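Wooden Smoothing Planes: Setting, Tuning and Comparing Two Old Tools
Project report, Workshop Practice module
Supervisor: Liam Ó Dubhghaill
Submitted Sat 21 March

1. Why I chose this subject

When I started the module in September I had never used a plane of any kind. In my country the school workshop had only sandpaper and files for wood, so I believed that a smooth surface is always made by sanding. In the second week our supervisor planed a piece of cherry in front of us and the surface was shining without any finish on it. I wanted to understand how this is possible with a tool that is only a block of wood, an iron and a wedge.

The task of my project was to take wooden smoothing planes in poor condition, bring them back to work, and compare how they behave on different woods. I did not want to make new planes. The module has limited bench hours, and I thought that repair would teach me more about why the parts have the shape they have.

2. The planes

I used two planes. The first was bought at the Mosgate market from a stall with mixed household things. It is a coffin-shaped beech smoother with a stamp on the front end which I read as Brophy. In this report I call it the Brophy plane. The second was lent by the department and has no readable maker's mark, but on the side somebody has stamped the name Menik, so I call it the Menik plane. It is probably the name of an owner.

Both planes have a double iron, meaning a cutting iron with a cap iron screwed to it. Both wedges were present. The Brophy wedge was in good shape, but one leg of the Menik wedge was broken near the tip. The mouth of the Brophy plane was worn wide. I think the sole had been flattened many times by earlier owners, and because the opening gets bigger toward the top, every flattening makes the mouth a little wider.

3. Preparation of the irons

I began with the irons because my supervisor told me that a dull iron will hide every other problem. The backs were pitted with rust. I flattened only the strip near the cutting edge, first on coarse abrasive paper glued to a piece of float glass, then on the stones. The Menik iron took one afternoon. The Brophy iron took me three, because the pits were deep and I also made the mistake of pressing more with my right hand, so one corner became lower than the other.

For the bevel I used the bench grinder to remove the old damaged edge. I moved the iron from side to side and put it in water often, and I did not burn the steel. After this I honed on the medium and fine stones with a honing guide. At the end of the project I could also hone without the guide, but the result was less regular and for the comparison in section 6 I went back to the guide every time.

Both irons got a very small curve across the edge. On a smoothing plane the corners should not dig into the work and leave lines. I made the curve by giving extra pressure first on one corner and then on the other during the honing. It is so small that I could see it only against the light, with a square held on the edge.

4. The cap irons

This was the part which I underestimated. I thought the cap iron was only there to hold the cutting iron stiff. In fact, if its front edge is set very near to the cutting edge, it bends the shaving up early, before the wood can split in front of the iron.

For this the cap iron must touch the back of the cutting iron along its whole width. Mine did not. When I held the two parts together against the window I saw light between them on both sets. I stoned the underside of the front edge at a slight angle, so that only the very front makes contact. Then I polished the upper curve, where the shaving slides. Before this work, shavings went under the Menik cap iron and blocked the mouth after two or three strokes. After it the plane did not block again, except when I set it too deep.

5. Sole, mouth and wedge

I checked the soles with a steel straightedge and two short winding sticks, which I made from an offcut of maple. The Menik sole was hollow behind the mouth and the Brophy sole was twisted. I flattened them with the iron and wedge in place but with the edge pulled back, because the wedge puts the body under tension and this can change the shape of the sole a little. I used pencil lines across the sole and rubbed it on abrasive paper until the lines disappeared evenly.

For the wide mouth of the Brophy plane I let in a patch of hard wood in front of the opening. My first patch was a failure. I cut the recess with a chisel that was wider than I needed and broke the edge of the sole on the left side. I had to make the recess longer and cut a new patch. The second one fits well, except for one glue line which is thicker at the back corner. I left the opening a bit too narrow and filed it in very small steps, trying the iron after each few strokes.

The broken leg of the Menik wedge was repaired by gluing on a piece of beech with the grain in the same direction, and then paring it to fit. I rubbed soft pencil inside the cheeks of the plane, pushed the wedge in and looked where it took the mark. This is slow but it is clear to follow. A wedge that is tight only at the top lets the iron tremble, and you can hear this as a rough noise during the cut.

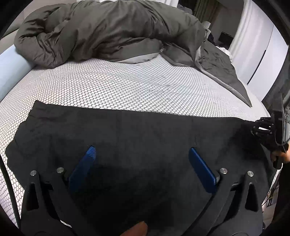

Figure 1. Hand-held gripper with blue finger pads, over a dark gray cloth.

6. The comparison

I planed boards of four woods: pine, beech, cherry, and a piece of ash with very wild grain. The boards were marked with numbers from the wood store list, where the pine is entered as board 71 and the ash as board 1152. Each board was first made flat with the department's jack plane. Then I divided it in the middle with a pencil line and used one plane on each half, always with a freshly honed iron.

I judged the surface in three ways: by looking at it in low light from the side, by feeling it with the fingers, and by putting a drop of oil on it, because torn places drink more oil and become dark. I know that these are not exact methods. The department does not have an instrument for surface roughness, and I think for a person who makes furniture the eye and the finger are the important measure anyway.

Pine. Both planes gave a clean surface. The Menik plane was easier to push. Around one knot there was some tearing on the Brophy side, but the grain was also worse there, so I do not want to say that the plane was the reason.

Beech. I could not see any difference between the two halves. The shavings from the Brophy plane were more even in width, and I believe this comes from my honing on that day.

Cherry. The Brophy plane with its new narrow mouth was clearly better. On the Menik side there was one area of small tears, and these went away only when I moved the cap iron closer to the edge.

Ash. Both planes tore the grain in the first test. I then set both cap irons as near as I could, and took the thinnest shaving that the planes would still cut. The Menik plane now made a good surface almost everywhere. The Brophy plane blocked, because a narrow mouth and a close cap iron together leave too little space for the shaving. I opened the mouth slightly with the file and it worked again, but the advantage of the patch was then smaller.

7. Setting the iron with a hammer

A wooden plane has no screw for adjustment. To make the cut deeper you tap the top end of the iron, and to make it less deep you tap the back end of the body. Sideways correction is done by tapping the iron on its left or right side. After each adjustment the wedge gets one light tap.

In the beginning I struck much too hard, and the iron jumped from no cut to a cut which stopped the plane in the wood. I bought a small Dukell hammer with a brass head and this helped me, although I think a light hammer of any kind would have done the same. It took me most of the semester until I could set the iron in a few taps. I now look along the sole from the front and stop when the edge shows as a thin dark line. Then I try it on a narrow scrap of wood, first at the left side of the mouth and then at the right, and compare the shavings.

8. What I would do in a different way

I would practice the patch on a scrap block before cutting into the plane. I would also repair one plane completely and use it for a month before touching the second. I worked on both at the same time, and so I repeated on the second plane mistakes which I had not yet noticed on the first.

My notes from the first weeks were poor. I wrote down what I did but not how the surface looked, and for this reason the tests before the repair of the soles are not included. The remaining notes are kept in the workshop folder under number 1477, together with the drawings of the patch and the wedge.

The Menik plane is back in the department cupboard with its iron oiled. I keep the Brophy plane at home, where I am using it on the parts of a small wall shelf in cherry.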